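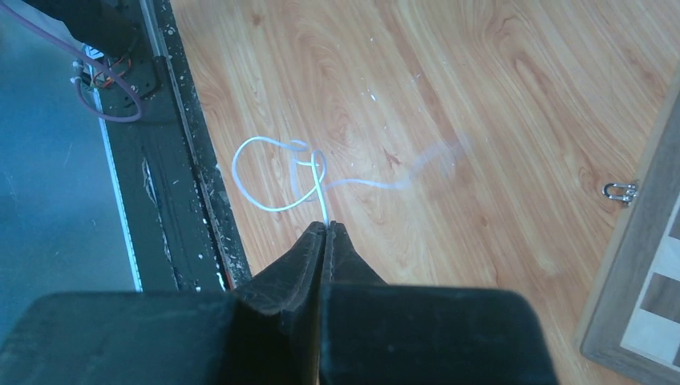 Page last changed: September, by A. Tan

Workshop tips: picking up thin cable with two-finger grippers

Cable is a poor first test for a gripper and a good second one. Start with a block or a pen, then move to cable once the arm repeats its position well.

Fingertips. Tapered tips get under a strand lying flat on a wood floor. Wide pads tend to push it along. We ran the Clellow tips and the Nundus pads over the same white cable, 30 tries each. The tapered pair missed 2 and the pads missed 14. Check the inner edges of the fingers for wear before each set, and swap the fingers in pairs.

Where to grip. Pick a single strand near a loop, away from any crossing. A grip on a crossing takes both strands and tightens the tangle when the arm lifts.

Speed. Lift slowly. At full speed the free end whips and the wrist camera returns nothing but blur. Nearly 60 percent of our rejected pictures came from this. Set the lift speed on the controller, not in the script, so it survives a restart.

Light. A glossy cable throws highlights that the camera software can read as gaps. Move the lamp to one side before changing any threshold.

Floor. Sweep first. Small white specks are easily taken for cable ends.

Closing force. Use the lowest setting that holds. Raise it one step at a time and look at the jacket for marks after each.

Results for the Henriques controller will be added when Adebayo Afolabi has finished his set.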